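**Tonder page-turning kit: worth it for a home setup?**

**pistura_fan**
Hi all! I've been going back and forth on the Tonder kit for weeks now (the gripper, the wrist camera and the page software, $1,069 for the lot) and I'd love to hear from anyone who has lived with one. I have shelves of old language textbooks I want to get scanned, and my wrists are just not up to it anymore.

**Dogbe198**
Welcome! I've had mine since October and I'm very fond of it, I'll say that up front. It took me a couple of evenings to get the finger pressure right, and I did crease a few corners along the way, but it has been through a 600-page dictionary since then and I mostly sat there with my coffee. Softcovers that lie flat are the easy ones.

**grumitz_owner**
I'm going to disagree a little, with love. I sent my Tonder back and bought the Grumitz. The Tonder fingers are so wide that they sit right over the lower corner of the page, and the camera gets soft toward one side. If you want readable text you need a second camera overhead, and then you're well past $1,069.

**Dogbe198**
Fair about the second camera, I use one too. But the wrist camera is there for finding the page, and for that it's plenty! Mine, on a Chinese textbook, on the kitchen tablecloth:

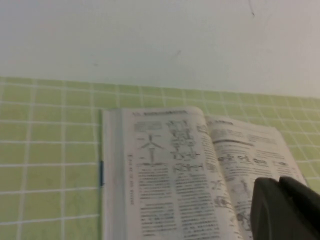

p. 198

The small print is a blur, I'll give you that, but the big characters come through and so does the fold in the middle, and the fold is what the software wants.

**grumitz_owner**
Okay, but look how much of the right-hand page is behind those fingers. I couldn't live with it. I'd also try a plain cloth, all those little squares would drive my Grumitz up the wall.

**Dogbe198**
Never had trouble with the squares, they help me line the book up again after a break.

**pistura_fan**
This is so helpful, thank you both! Does either one handle thick hardcovers? Half of mine are bricks.

**grumitz_owner**
Grumitz yes, with the cradle, sold separately (of course).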